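3.2 Where clothes wait between wears

Most laundry diaries only log the wash. We wanted the bit before it, the pile of things worn once and not yet dirty enough. Thirty households kept a paper diary from 10th May until the second week of June, 9 of them in Vodside and the rest in Botavora. One line per garment per day: worn, put down where, picked up again or washed. Around 4000 lines in all, typed up by Valentini, checked by Benedetti.

Beds came out as the main resting place in both towns. Chairs second. Hooks hardly used, even in homes that had plenty (see Figure 2 for a garment on a bed).
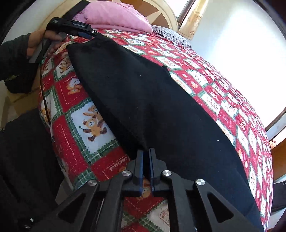 Figure 2. Black garment lying on a patterned bedspread.

Fleeces and sweaters stayed out longest — 8 days in one Botavora home, moved every night and put back every morning. Shirts went to the wash much sooner, often with no second wear. Smell was the reason given most, then "it was on the floor anyway". Amato's earlier diary study had chairs ahead of beds, but that one left out bedrooms shared by two adults, so the comparision is loose.

Missing days were left blank, not filled in. Two diaries had whole weekends gone. Kept them in. Wash temperature is dealt with in 3.3.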